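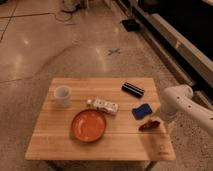 5. Recording demonstrations

Before you start, finish the arm calibration in section 4 and check that the fixed camera sees the whole tabletop.

5.1 Setting the table

1. Move the arm to the side of the table and leave the gripper pointing down.
2. Put out the objects on your task card. Mix shapes and sizes: a cup, a bowl, a sponge, small packages.
3. Keep every object within reach of the arm. Leave enough space for the fingers to close — objects that touch each other count as a separate task.
4. Step out of the camera view.

5.2 Recording

1. In Clatness, open a new session and type the instruction exactly as printed on the card.
2. Press Record and wait for the tone.
3. Guide the arm through the task at an even speed.
4. Open the gripper, back away from the object, and press Stop.
5. Mark the episode Good, Failed or Discard. Do not discard failed grasps.
6. Rearrange the objects before the next episode.

Record 200 episodes per task. A full set for Derese is 400, split between two operators.

Note: Episodes shorter than 4 seconds are rejected on upload.

CAUTION: Keep hands off the table while the arm is powered. Press the stop button before you reach in to move an object.

Questions about task cards go to Kazimír Hrubý at Folletach.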